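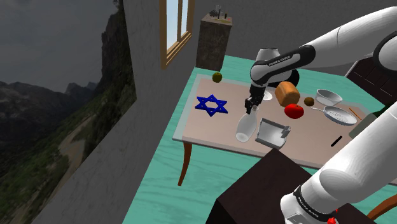
Does practice in simulation buy you anything? A small gallery

Print this page | E-mail this page

I was asked to put together a gallery for the Skiteo study, and I said I'd do it if I could write the captions my own way. The claim is simple enough. Train a grasping policy on made-up tables full of made-up kitchen stuff, change the background and the clutter every time, and it should cope better with things it hasn't met. Sheena Jardine and Alasdair Geddes built the tables. Agnes Gourlay ran the training. My part was checking the numbers, and I'm still not sold.

The policy had 2,507 simulated episodes to work with. We dropped the ones where objects started out overlapping and were left with 2,460. Of those, 2,000 went into training and the other 460 were held back. Fine so far. But a held-back episode from the same generator, with the same objects in it, isn't much of a stranger. I said so in August and I'll say it again on this page.

Mixing things up is supposed to keep the policy from leaning on the room. Bread, fruit, a pan and a bottle share one table, and there are mountains outside. I like the variety. I'd like it more if someone had run the boring version, one table and plain walls, with the same amount of training. Without that, I can't tell you whether the mountains earn their keep.
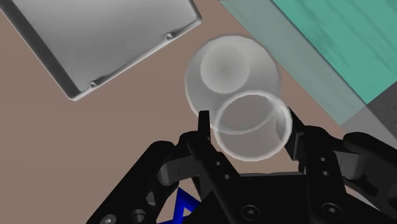

Does a good score in simulation mean the policy will work on a real arm?

Only a test on a real arm can tell you that, and ours was small: 60 tries, one table, one afternoon. The ranking of the policies came out the same as in simulation, but the gaps between them shrank enough that I wouldn't bet on the order holding up a second time.

The glass vessel sits between the fingertips in this view, with the brown tabletop showing faintly through it. See-through objects are where I trust the renderer least. Light through a simulated vessel is somebody's choice of settings, and a policy can get very good at one person's settings.

Agnes Gourlay disagrees with me on most of this and has a longer write-up coming. Read hers too.

Text by Ailsa Urquhart

Related items
Skulluvard object set: what we left out
Notes on the Baka grasp scores
Backlund lab: why we stopped averaging over objects

Contact | Copyright Skiteo study group | Back to top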